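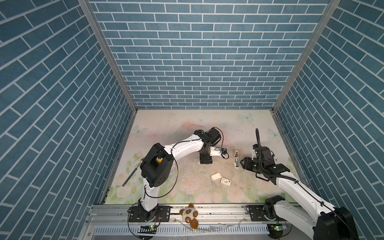 Blue bricks, pink roses and a stapler

Hello again from Farkullow! I promised more pictures of the blue corner, and then I got completely sidetracked by staplers, so you're getting both at once. It's a small gallery and a long natter, as usual. Put the kettle on.

The walls first, as I get more messages about those than anything I ever fold or stitch. It's brick-pattern wallpaper, a slatey blue with thin white lines for the mortar, and it goes across the back and down both sides. I dithered over it for ages. I had a sample of plain cream and a sample of something with ferns, and I kept picking up the bricks and putting them down again because I thought they'd be too dark to work against. They aren't at all! Pale paper shows up beautifully in front of them, and so do pale staplers. The silver posts in the corners are aluminium and I like them left bare. I did think about covering them, and I've still got the leftover wallpaper rolled up for it, but I've stopped pretending I'm going to.

Then there's the mat. Roses, green leaves, a bit of peach and mint behind it all, and three pale blue butterflies towards the back. I know it argues with the bricks. I don't mind. My aunt's kitchen had flowery oilcloth on the table next to a tartan blind and it was the nicest room in the house. The mat has its scuffs and specks now and I've given up going at them with a cloth. A mild washing-up liquid is fine for the everyday muck, but if you scrub at a printed mat you'll have the pattern off long before you've shifted the mark, so go gently with yours.

What's a stapling corner for?

Booklets, mostly. We do little walking guides for the village, the seed-swap list, and a recipe booklet every August which always has too many courgettes in it. Last year's run was 200 copies and I stapled the lot at a table with one leg shorter than the others, which is how I came to want a proper spot for it. Each booklet takes 2 staples down the fold. That doesn't sound like much until you're most of the way through the pile and your palm is complaining.

I buy Treron staples, the ordinary size that fits nearly everything, and I keep the box shut with an elastic band after an unfortunate afternoon with the carpet. The cover paper comes from Dirkedine, the speckled one in oatmeal, and it's a shade thicker than their plain. Worth knowing if you're ordering, as it makes a difference to how many sheets you can get through in one go. Five sheets inside an oatmeal cover is comfortable on mine. Six is pushing it. Seven and I start using language.

For the fold itself, I do the creasing before I staple, then open the booklet out flat again and staple from the outside, so the smooth side of the staple shows on the spine. I know some people staple first and fold after. I've tried it both ways and my folds wander if I leave them till last – but if yours don't, carry on and ignore me. An ordinary desktop stapler won't reach the middle of a full-size sheet, so for anything bigger than a pocket booklet you'll want either a long-arm one or the old trick with a slab of cork. Open the stapler right out, lay your paper on the cork, press straight down through the fold, then lift the whole thing off and bend the legs over with the back of a spoon. It's slow and quite soothing. Do mind your fingertips on the points.

I also want to say a word for the small stapler generally, because everybody seems to be after the great heavy ones that look like they belong in a post office. I had one of those. It was called a Tahiri and it could go through a phone book, and I never once enjoyed using it. It left dents in the soft covers, it weighed as much as the cat's dinner and the cat's dinner bowl together, and I had to stand up to get any force behind it. A light plastic desktop one sits in your hand and gets on with things. You can see where the staple's going, too, and that matters far more on a fold than strength does.

They're rather nice objects when you have a proper look. We all use them for years without paying any attention to what's going on under the lid, and there's quite a bit in there: a rod, a spring, the long metal channel for the staples. The spring pushes the row along so there's always one waiting at the front. When a stapler starts skipping, my first guess is always a bent staple stuck at the front end of the channel. Pull the row back, have a look in good light and tease it out with tweezers or a cocktail stick. Never a kitchen knife (I've still got the mark). If it's not that, it may be a row that's snapped in half and gone in crooked, and then you just tip it all out and start with a fresh strip.

A drop of sewing machine oil on the rod now and then won't hurt, as long as you wipe it properly and do a dozen test staples into scrap afterwards. I skipped the test staples exactly once and the front page of the seed-swap list had a little grey smear by the word "parsnips" on every copy I'd done that evening.

A closer look, then, for anyone else who likes the insides of things. Peachy cap on top, hollow underneath with its coiled spring, then the shiny chrome channel and the pale grey base with its rounded end. I think the peach and the grey are lovely together. I'd have a cardigan in it. 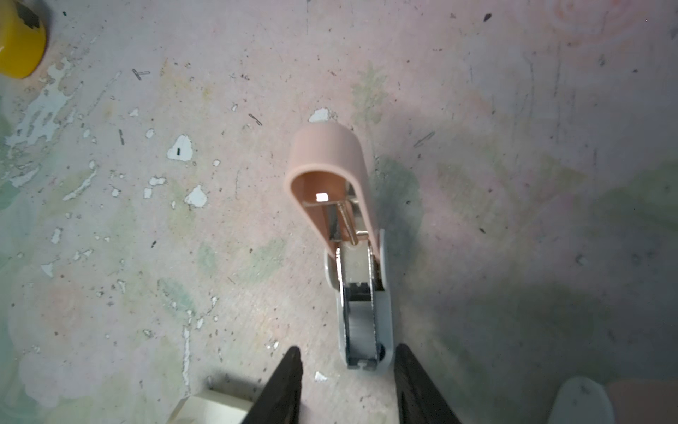
A reader wrote in after the last gallery to say that I'd been unfair to the heavy-duty sort, and that a big stapler with a decent padded handle had saved her wrists during a run of 1,428 programmes for the choral festival. She said the trick was to put a folded tea towel under the booklet to stop the dents, and that she wouldn't go back to a light one if you paid her.

Well, I've tried the tea towel and she's right about the dents! Mine came out clean on the speckled oatmeal and only slightly marked on the plain. I still like the small one better for anything up to a village-sized pile, but for a number like that I'd probably give in as well. She also wanted to know whether the staples rust. Mine have gone a bit brown in booklets that lived in the shed, and the ones kept indoors look the same as the day I did them. If yours are going somewhere damp, sew them instead – waxed thread, three holes, a knot on the inside.

I've had a few questions about the wallpaper paste, so that's next, along with the pamphlet stitch for the shed people. And if anyone has a good way of storing part-used strips of staples without them breaking up into crumbs, please tell me. I've tried a mint tin and a matchbox, and the matchbox is winning.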